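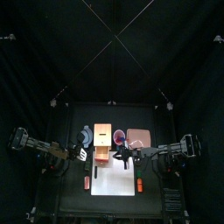

White board on a dark table, black fabric on all sides. Skallen, 2019-02-28.

I went to the open day at Raudsepp with low expectations and a return ticket for mid-afternoon. The gallery has been promising its Cundora show since last June, and the posters describe it as "the novel, walked through." I have read the novel twice. It is 663 pages long in the Sunano edition, most of it takes place indoors, and the hero leaves his street exactly once. I wasn't sure how much walking there would be.

The exhibition fills seven rooms on the upper floor. There are 77 paintings, nearly all of them small, hung in the order of the chapters. The early ones are the best. The painter has understood that the book is about stairs: back stairs, cellar stairs, the stairs up to the pawn office where the widow's clock ends up. In the second room one of these is done almost entirely in browns, with a strip of yellow under a door, and I stood there longer than I meant to. If the show had stopped at that point I would have gone home and told people to go.

From the third room on the paintings turn into a guidebook. The wall labels give a real Skallen address for every event in the story, so you learn that the lodging house "was" on Tar Lane and the clerk's quarrel "took place" beside the fish market. The author never names the town. Readers have argued about this for decades, and the two ports usually suggested are both a long way from Skallen. The gallery's case rests on a church tower with a crooked weathervane, mentioned in one sentence of chapter nine. I asked at the desk whether there was anything more, a letter or a notebook, and was told that the likeness was "widely felt."

Felt by whom, I would like to know. The town has put up a plaque.
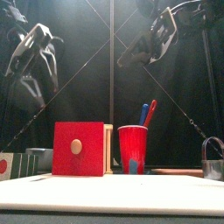

The guided walk after lunch follows the same idea. It takes an hour and a half and costs extra. Our guide read well, I will say that, and the passage about the frozen laundry sounded fine out in the wind. But we stopped at a house with a date stone two generations later than the story, and the guide called it the widow's house without so much as a cough. A man in front of me took a photo of the door. The courtyard behind it, which is old and rather strange and might have made anyone think of the book, was locked.

Back inside I looked for the other edition of the novel in the shop. They only carry the Sunano one, with a painting from the show on the cover and a fold-out map of Skallen where the notes used to be. The notes were useful. They explained the old money and the system of ranks, and without them the scene with the borrowed coat makes little sense. The map shows parking.

The coffee was good and the stairs room is worth an hour. Read chapter four on the train beforehand, skip the labels, and save the walk money for a secondhand copy that still has its notes. The show stays up until June.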